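Imprimir | Enviar por correo

La vaporera Tarar, en fotos

En Golldale la venden como vaporera "de toda la vida". Dos semanas de uso y sigo sin ver qué tiene de tradicional, salvo el precio. 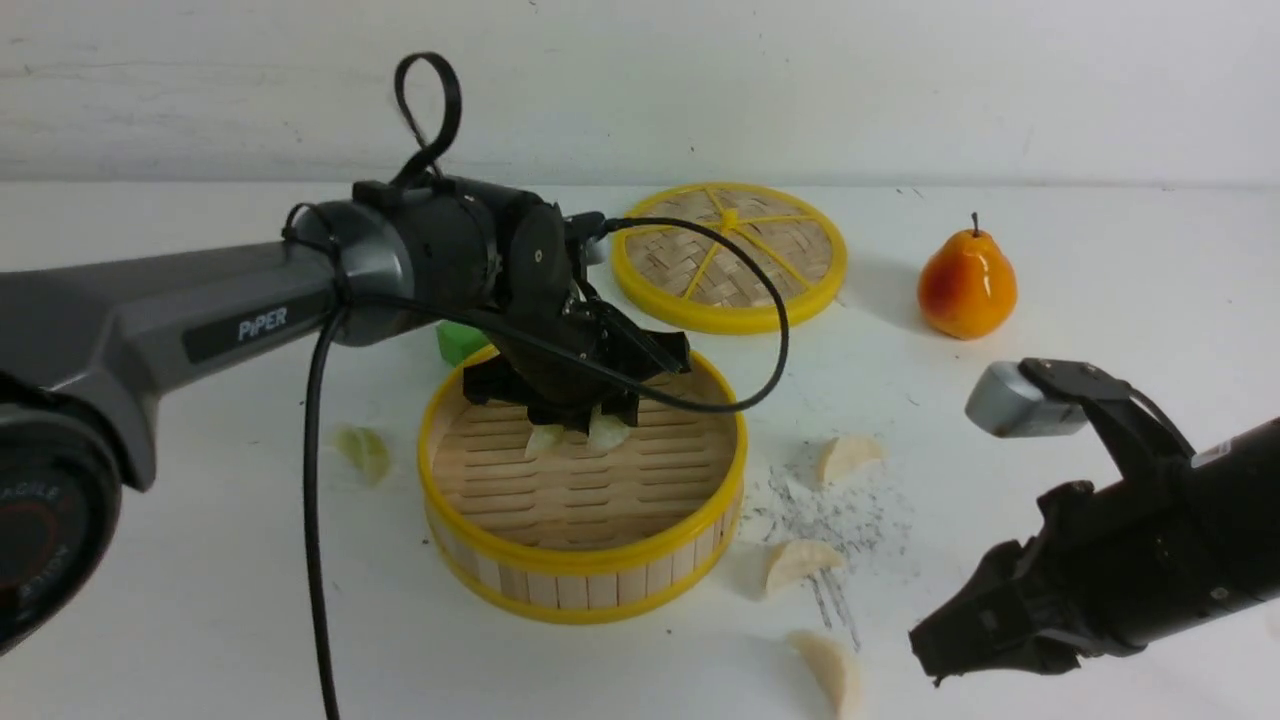 El catálogo habla de bambú y calla sobre lo demás. Yo desconfío de lo que lleva color chillón, y el borde amarillo se repite en la tapa. El fondo de listones sí me convence.

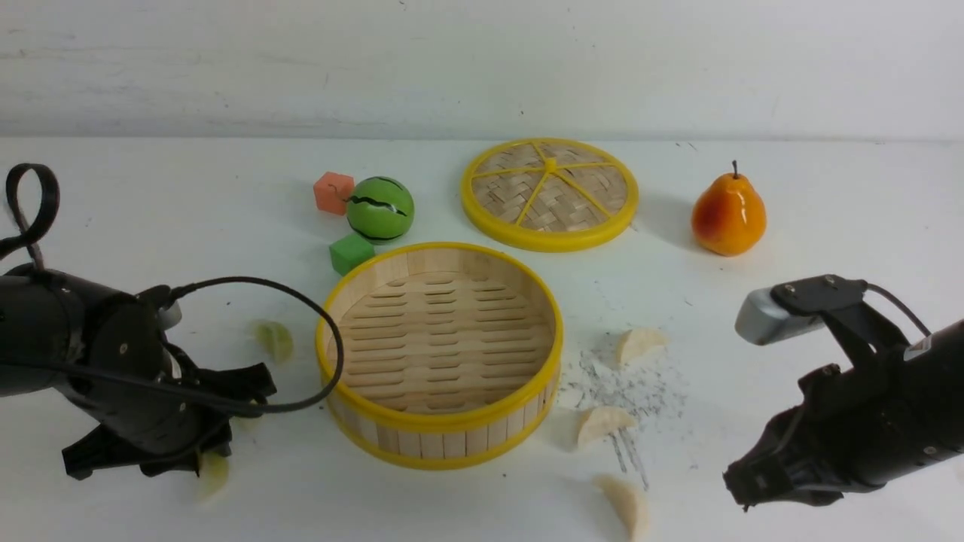
Y otra cosa: dicen que caben 9 empanadillas. Apretadas, puede ser. Con algo de aire entre ellas, lo dudo mucho. 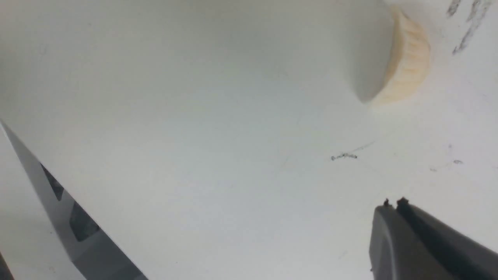

Según Grilach, en Tullville hay una parecida por menos dinero y con el mismo cierre, así que no hay motivo para pagar la marca. No la he probado.

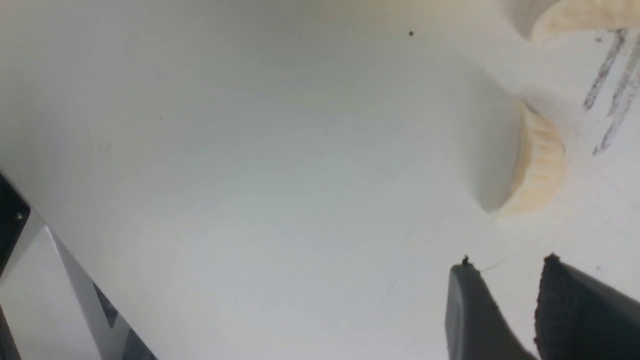 Última modificación: julio de 2020

Los pliegues, bien marcados, son lo más agradecido de fotografiar. Del sabor prefiero no prometer nada.

Comentarios (2)

marisol_t: La mía huele a plástico al calentarse. ¿La tuya?

vaporenco: Pon papel debajo y no se pega nada. Lo de "artesanal" tampoco me lo creo.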